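In Praise of the Shiny Bowl

I have a soft spot for the awkward object. When the Dernthorpe group published their kitchen handling results back in May, most of the talk I heard was about the big number, 3,732 demonstrations, and how much better the policy got as the pile grew. Fair enough, it's a lovely curve and somebody worked hard for it. But I kept going back to the appendix (I'm afraid I am that sort of reader), where they list results object by object, and where the stainless steel mixing bowl sits near the bottom with 12 good grasps out of 18 tries.

Now, the plastic bowl of the same size got 16. Same shape, same grippers, same bench. The difference is what the wrist camera has to work with, and I do wish more people in our field would spend an afternoon just looking through the raw frames before they reach for a bigger model.

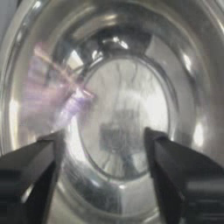 Wrist camera view into a steel bowl, with both gripper fingers in the lower part of the picture.

Think about what we are asking of the poor network. Plenty of the light and dark in a view like that belongs to the room. There's a pinkish smear across the left wall of the bowl that looks rather like a hand or forearm, and a dark boxy patch on the base, and neither one is a thing you could pick up. You and I sort that out without trying, having washed a great many bowls in our lives. A policy trained mostly on matte colours and tidy edges has no such history to lean on.

The usual answer is to leave the reflective things out, or to give them a quick coat of dulling spray, and I understand the temptation, I really do. We did it ourselves on the Stillent project and our averages looked marvellous. Then we took the arm to a real kitchen, where it seemed every second thing on the shelf was metal, and we had a very long and humbling week of it!

So I'd like to see shiny objects given their own line in the main results table, with the failures sorted by kind, and I'd like the odd grant to pay for that dull work. The Dernthorpe people at least printed their numbers, and good on them for it. I've since put a steel bowl back in our own test set, scratches and all, and it's staying there.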